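3.2 Order lead time and kitchen waste

We compared two ways of taking holiday meal orders at the Jekcombe kitchen, which prepares boxed dinners for pickup. In the first, customers could order until the day before pickup. In the second, orders closed five days ahead. Menu, portion sizes and prices were the same in both, and each box was packed to feed a family at home.

The early cutoff was tried first in August, on a small summer menu, so that staff could get used to the new order sheet. Those orders are left out of the results. Side dishes sold on their own were logged apart from full meals – the kitchen buys for them on a different schedule.
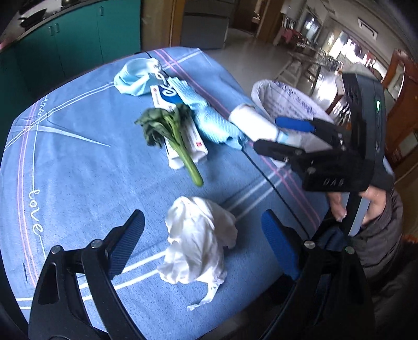 Figure 3. Table with a blue "love" tablecloth. Drultis

Under the late cutoff, the kitchen had to guess how many meals to buy for, and it usually guessed high. For every 100 meals sold, around 16 were cooked and not picked up or never ordered at all. Most of the surplus was mashed potatoes, stuffing and gravy. Pies were less of a problem because unsold ones went to the front counter.

Under the early cutoff, the surplus fell to 3 meals per 100 sold. Some customers who called after the deadline were turned away, and we have no record of whether they bought a meal elsewhere. The saving in food cost should be read with that in mind.

Staff hours changed very little between the two periods. Prep work moved to earlier in the week, but packing on the pickup day took as long as before. Section 3.3 looks at how the pickup windows were assigned.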